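Comparison of Two Finger Designs for the Bimanual Handling of Denim Garments

Final Report, Robotics Laboratory Module
Ewurabena Asante and Ama Nartey
Department of Mechanical Engineering, Cledville Institute of Technology

1. Introduction

The handling of clothing by robot remains difficult. A garment has no fixed shape, and the force needed to hold it depends on how many layers lie between the fingers. Denim adds weight and stiffness, and its seams may be several times thicker than the cloth beside them.

The present project compared two sets of fingers, the Plusisell wide finger and the Zoderska narrow finger, on a two-arm workstation in the Eshun Laboratory. The aim was to establish which set should be recommended for the folding work planned by next year's students. Both sets were tested with the same controller and the same closing speed.

2. Apparatus and Method

The workstation consists of two arms facing a white table. Children's jeans were chosen as the main test garment on account of their size, which allows the full length to be held between the arms. Each trial comprised a grasp at one or both ends, a lift, a transfer and a release. The operator recorded a slip whenever cloth left the fingers before the release command was given.

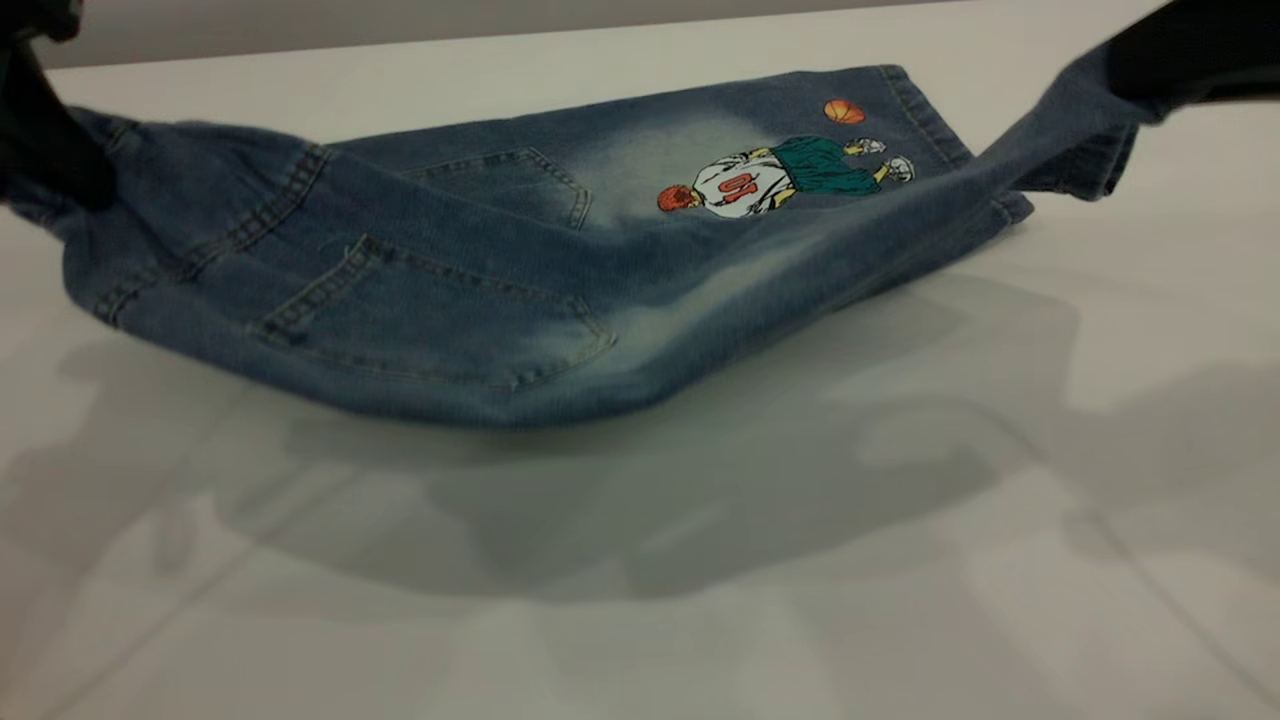 Figure 1. Jeans held above the table by both grippers.

A total of 616 trials were carried out in February, divided equally between the two finger sets. Closing force was set at 17 newtons throughout. A preliminary series at lower force had been abandoned after repeated slips at the waistband, and its results are not included in the totals.

3. Results

3.1 Grasping at the cuff

The narrow finger performed better where the cloth lay flat. Its thin tip could be brought under a single layer with little disturbance to the rest of the garment, and the operators needed fewer second attempts.

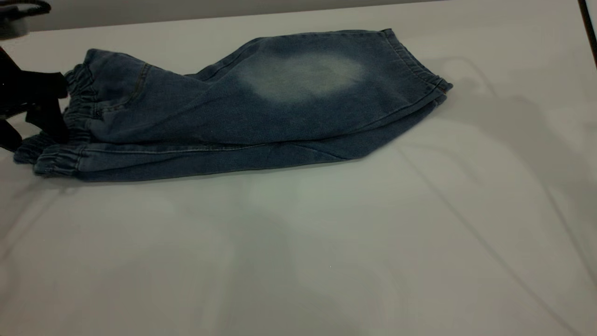 Cuff grasps accounted for most of the difference between the two sets. A plain hem offers the finger a firm edge, whereas an elastic cuff gives way and must be gathered before it can be held. With the legs laid one on top of the other, as in the position shown, the gripper works at the bunched upper cuff while the lower one rests flat on the table. The wide finger often took hold of both layers in this arrangement. This was counted as a failed grasp if the task called for one leg only.

3.2 Lifting and transfer

The order was reversed once the garment had been raised. The wide finger held gathered cloth securely, and slips were confined mainly to trials in which the grasp had fallen across a thick seam. The narrow finger tended to let the cloth turn about the point of contact, so that the free leg swung and the final position on the table varied from one trial to the next.

3.3 Release and retreat

Release was satisfactory with both sets, although the fingers occasionally dragged the cloth when the arm withdrew along the line of the leg.

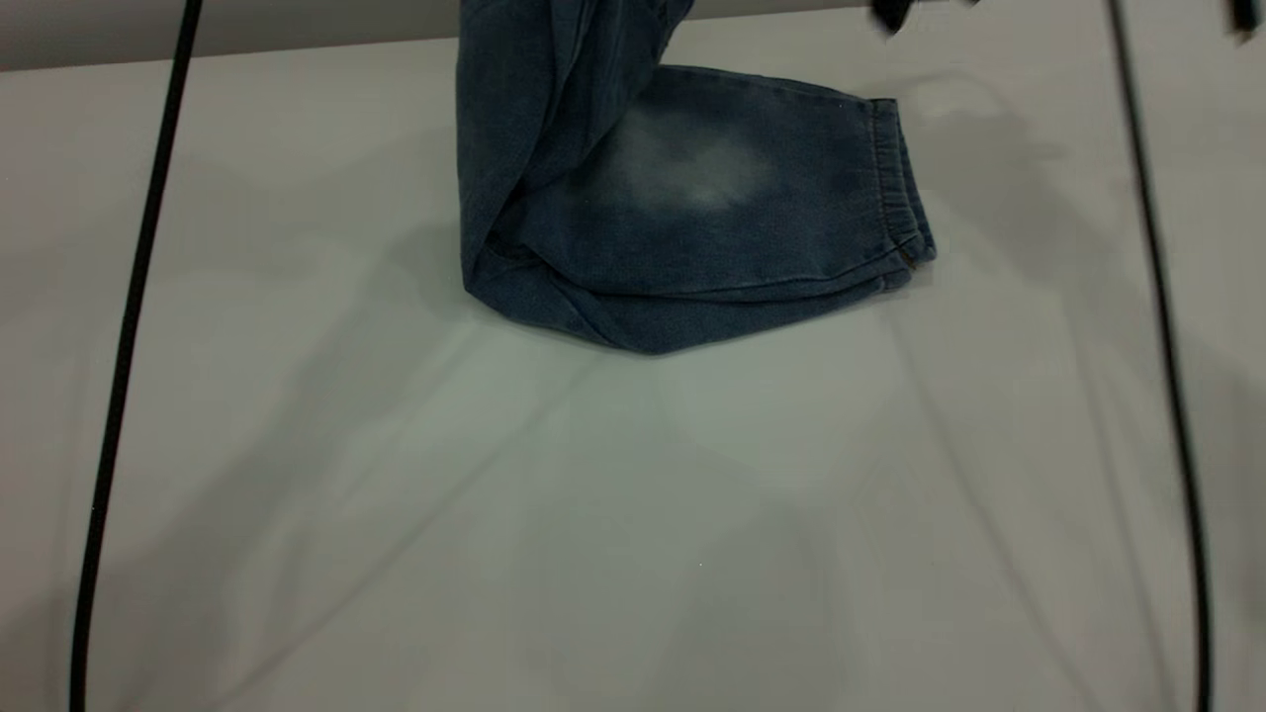

A vertical retreat of 70 millimetres before any sideways motion was therefore added to the controller program. The change lengthened each trial slightly but reduced the number of garments that had to be straightened by hand. It was applied to both sets, and the earlier trials affected by dragging were repeated so that the comparison remained fair.

4. Discussion and Recommendations

The results do not support the use of a single finger design for every stage of the task. It is recommended that the narrow finger be fitted to the left arm, which makes the first grasp at the cuff, and the wide finger to the right arm, which carries most of the weight during the lift. The controller already permits separate force limits for each arm and would need no alteration beyond a new tool definition.

The work was limited to dry denim of similar weight. Knitted garments were not tested, and the wear of the finger pads was inspected by eye only. Replacement pads are held in the laboratory store under stock number 828.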